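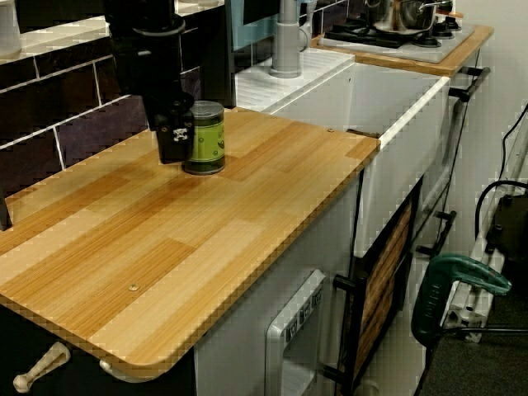

Gripper beside the green can, play kitchen counter.

September 26, 2024

I've moved the grasp planner in Skimier off its fixed approach angle. It now samples 20 candidates per object and discards any whose path clips the sink or the backsplash. Planning time went from two seconds to about three, which I can live with.

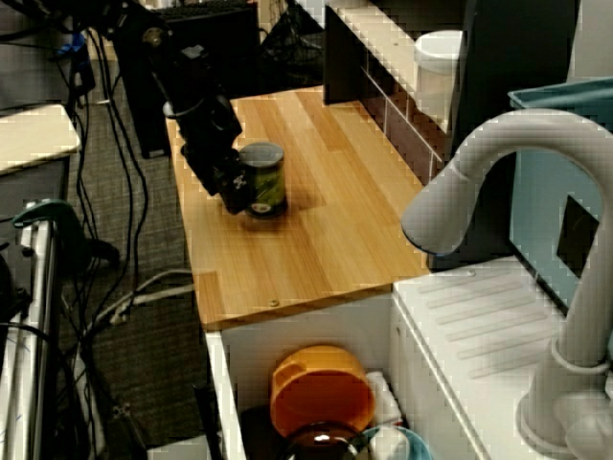

Pustton, the perception node, used to fit a box to everything. I've added a cylinder fit for tins and bottles. The can has a grey metal lid and casts a soft shadow to its right on the wood, and the old segmentation tended to merge shadows like that into the object, pushing the centre sideways. The new fit ignores anything within 2 mm of the counter plane.

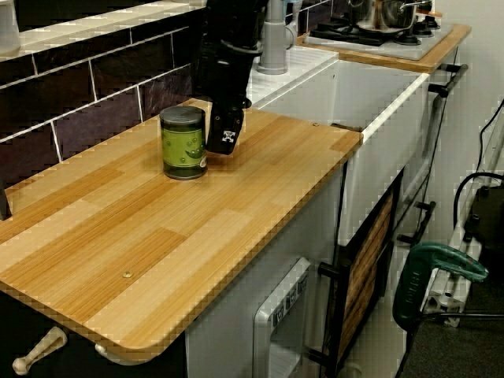
Still to do: the release check fires too early when finger current is noisy. I'll try a median filter first.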